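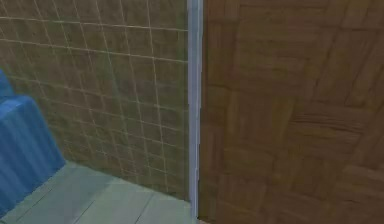
有答复认为，公共浴室关不关，单看每天卖出多少张票是看不明白的，冬天家里热水不够用的人和夏天顺路进来冲凉的人在账上都是一张票，可前者少了这个地方就得另想办法。这段意见写在一份问卷的末页，本组在整理材料时多次回到这一问题，并据此调整了分析部分的结构。

社区公共浴室的使用现状与存续条件
——以Clarnthorpe镇Kotier浴室为例
城市与社区研究课程项目报告

摘要

本报告以Clarnthorpe镇Kotier浴室为对象，考察小型公共浴室在住宅卫浴设施普及之后的使用情况，并讨论其继续开放所需的条件。项目采用问卷调查、半结构访谈和公开资料查阅三种方法，共发放问卷100份，收回有效问卷82份，完成访谈七次。结果表明，浴室的固定使用者集中于Jadoon街区的老式住宅，使用目的以洗浴为主，兼有会面和休息；票价、开放时段以及更衣区的保暖情况，对使用频率的影响大于设施新旧程度。报告最后就开放时段、票务方式和信息公示提出若干建议，并说明调查的局限。

关键词：公共浴室；社区设施；老式住宅；使用频率

一、选题背景

公共浴室曾是许多小镇的基本生活设施。住宅普遍装设独立卫浴之后，此类设施的数量逐步减少，保留下来的浴室大多面临客流下降、能源支出上升和设备老化等问题。已有讨论较多集中于大型洗浴场所和具有历史价值的浴场建筑，对仍在运营、规模较小、建筑本身并无特殊保护身份的社区浴室关注较少。

Clarnthorpe镇的情况具有一定的典型性。镇区北部的新建住宅设施齐全，南部的Jadoon街区则保留了较多早期建成的出租房和职工住宅，其中一部分仍为多户共用卫生间，热水供应依靠小容量储水式热水器。Kotier浴室位于Jadoon街区西侧，与Fastirau河相距300米，早年为沿河作坊的工人而设，后转由镇方管理，对全体居民开放。

本组成员在选题阶段走访了镇上的几处公共设施，发现关于Kotier浴室去留的讨论在居民中时有出现，但双方所依据的事实往往不一致。主张关闭者多以空置时段为据，主张保留者多举个人经历。本项目拟就此提供一份较为系统的基础材料，供课程讨论使用，不对浴室的去留作出结论性判断。

二、研究问题

本项目围绕以下问题展开：

其一，哪些居民在使用Kotier浴室，其居住条件与使用频率之间存在何种关系。

其二，使用者如何评价浴室的票价、开放时段、卫生和保暖情况，其中哪些因素最影响其是否前往。

其三，未使用或已停止使用浴室的居民出于何种考虑作出这一选择。

最初的方案中还包括对浴室经营收支的分析。由于无法取得完整账目，该部分在中期检查后取消，相关内容仅在讨论部分作定性说明。

三、调查方法与过程

（一）问卷调查

问卷分为基本情况、使用情况、评价和开放意见四个部分。发放地点包括浴室门厅、Jadoon街区的两处信箱间以及镇图书馆阅览区。为避免样本全部来自现有使用者，本组规定浴室门厅发放的份数不超过总数的一半。问卷由受访者自行填写，视力不便者由组员逐题宣读并代为记录，组员不对选项作解释以外的提示。

未计入有效样本的问卷包括未交回者和关键题目漏填者。末页的开放意见栏原本作为补充，实际填写较为踊跃，其中部分意见篇幅较长，内容涉及住房、取暖和邻里关系，已按主题编码后纳入分析。

（二）访谈

访谈对象从愿意留下联系方式的受访者中选取，兼顾经常使用、偶尔使用和已停止使用三种情况。访谈地点由受访者选择，多数在图书馆讨论室进行，少数在受访者家中进行。访谈前均说明用途并取得同意，报告中不出现姓名、门牌及可据以辨认身份的细节。

（三）资料查阅

本组查阅了镇图书馆收藏的地方报纸剪报、镇方历年公布的设施开放公告，以及Jadoon街区的早期住宅平面图。剪报中关于浴室的报道较为零散，其中涉及开放时段调整的几则与公告所载不尽相同，遇有出入时以公告为准。

四、调查结果

（一）使用者构成

有效问卷显示，经常使用浴室的受访者大多居住在Jadoon街区，且所住房屋多为共用卫生间或热水供应不稳定。居住在北部新区的受访者也有使用者，但多为偶尔前往，理由包括家中维修期间临时使用、陪同年长亲属，以及运动之后顺路洗浴。

年龄方面，年长者所占比重较高，但并未形成单一年龄群体。值得注意的是，租住单间的年轻务工者也构成了一个稳定的使用群体，其到访时间集中于晚间临近闭馆时段，与年长者多在上午到访的习惯错开。两类使用者在浴室内较少相遇，对浴室的描述也有明显差异：前者强调方便和快捷，后者更常提及熟人、座位和室内温度。

（二）使用频率与季节变化

受访者普遍表示冬季使用较为频繁。对于储水式热水器容量较小的住户，冬季多人依次洗浴时热水难以满足需要，部分家庭因此形成了分工：儿童在家洗浴，成年人前往浴室。夏季到访者总数有所减少，但停留时间短、票务收入单一，与前述意见中所说的情况相符。

一位受访者在访谈中指出，她所在的楼内有几户居民的热水器已多年未更换，更换费用由房东与租户协商承担，往往久拖不决。在此情形下，浴室实际上分担了住房条件不足造成的一部分需求。这一点在票务数据中无法体现，在问卷的居住条件一项中则较为清楚。

（三）对设施与服务的评价

在评价部分，受访者对水温和水量的满意程度较高，对更衣区保暖和储物柜的满意程度较低。关于更衣区的意见主要集中在门的开启方向：外门与更衣区之间缺少缓冲，冬季有人进出时冷空气直接进入。多名受访者自行提出了解决办法，包括加装门帘和改动长凳位置。

墙面和地面的清洁状况评价居中。有受访者认为浴室陈设虽旧，日常清洗尚属认真；也有受访者对接缝处的清洁表示不满，并建议将深度清洗安排在客流较少的季节。地面防滑问题由年长受访者集中提出，主要涉及淋浴区与更衣区之间的过渡地带。

票价方面，多数使用者认为现行单次票价可以接受，但对没有家庭票和多次票表示不解。经常使用者的累计支出较高，其中几名受访者表示，如有多次票，其到访次数会有所增加。

（四）停止使用者的意见

停止使用的受访者给出的理由按出现次数排列，依次为开放时段不合适、搬迁或家中改造、行动不便以及对卫生的顾虑。开放时段一项尤为突出。现行安排在午后有一段较长的闭馆时间，晚间闭馆又早于部分岗位的换班时间，轮班工作者难以利用。

另有受访者提到，开放时段调整后，通知仅张贴于浴室门口，曾专程前往而未能入内，此后便不再前去。本组核对公告后确认，镇方公告栏中确有相应通知，但张贴时间晚于实际调整时间。

五、讨论

（一）票数作为衡量指标的不足

镇方讨论浴室存续问题时，主要参考每月售票数量。该指标取得方便，便于前后比较，但对需求的性质缺乏区分。本次调查显示，同等数量的票可能对应依赖程度差别很大的使用者。对于居住条件受限者，浴室一旦关闭，替代办法有限，包括前往亲友家中、使用工作单位的淋浴间，或缩减洗浴次数。建议在今后的统计中加入简短的居住条件调查，可于每年冬季进行一次，所需人力有限。

（二）开放时段与供热成本

锅炉由冷态升温所需的燃料较多，午间闭馆是否确实节省能源，取决于闭馆期间的保温方式。本组未能取得燃料用量记录，无法对此作出测算。从访谈看，工作人员对午间闭馆的看法亦不一致，有意见认为闭馆便于清洗和交接，也有意见认为晚间推迟闭馆更符合实际需求。两者是否可以兼顾，需由镇方在试行后评估。

（三）会面功能

文献中常将公共浴室描述为社区交往的场所。本次调查对此仅有部分支持。上午到访的年长者中，会面确是重要动机，部分受访者在浴后仍在门厅停留较久；晚间到访者则极少提及交往，个别受访者明确表示希望缩短排队时间、尽快离开。因此，在改造中单纯扩大休息区域未必符合全体使用者的利益，座位的安排宜考虑时段差异。

（四）与住房问题的关系

浴室需求与Jadoon街区的住房状况联系密切。如老式住宅逐步完成改造，浴室的固定使用者可能减少；但改造周期较长，租户对改造进度缺乏控制，过渡期内的需求仍将存在。本组认为，浴室的存续安排宜与街区改造计划同步讨论，避免出现设施先行关闭而住宅尚未改善的情况。

六、建议

（一）在冬季试行延长晚间开放时段，同时缩短午间闭馆时间，试行期满后公布到访情况。

（二）增设多次票和家庭票，票面不记名，可在有效期内转让给同住家庭成员。

（三）在外门与更衣区之间设置门帘或简易隔断，并在淋浴区出口处增铺防滑垫。

（四）开放时段如有调整，应提前在浴室、图书馆和Jadoon街区信箱间同时张贴通知。

（五）按季公布深度清洗的安排，注明受影响的区域和时段。

上述建议中，第三项和第四项所需经费较少，可先行实施。第一项涉及人员排班，应事先征求工作人员意见。

七、局限与后续工作

本次调查的样本规模较小，且自愿填写问卷者可能对浴室持有较强的意见，结果不宜直接推及全镇居民。问卷仅有一种文字版本，部分务工者填写时存在困难，该群体的情况可能未得到充分反映。调查集中在春季，截止于五月，关于冬季使用情况的内容依靠受访者回忆，季节差异的判断因此带有不确定性。

此外，问卷第三部分将“卫生”作为单一题项，未区分墙面、地面、储物柜和排水等不同部位，致使部分评价难以归类。后续如继续开展调查，应将该题拆分，并在冬季补充一轮现场发放。

本组已将问卷样本、编码表和不含个人信息的汇总数据交课程资料室保存。访谈录音在转写核对完成后删除，转写稿按课程规定封存。

附录说明

附录一为问卷全文，附录二为访谈提纲，附录三为开放意见编码表。附录三中“取暖”与“保暖”两类在初次编码时有所混用，现稿统一为：前者指受访者家中的供热情况，后者指浴室更衣区及门厅的室内温度。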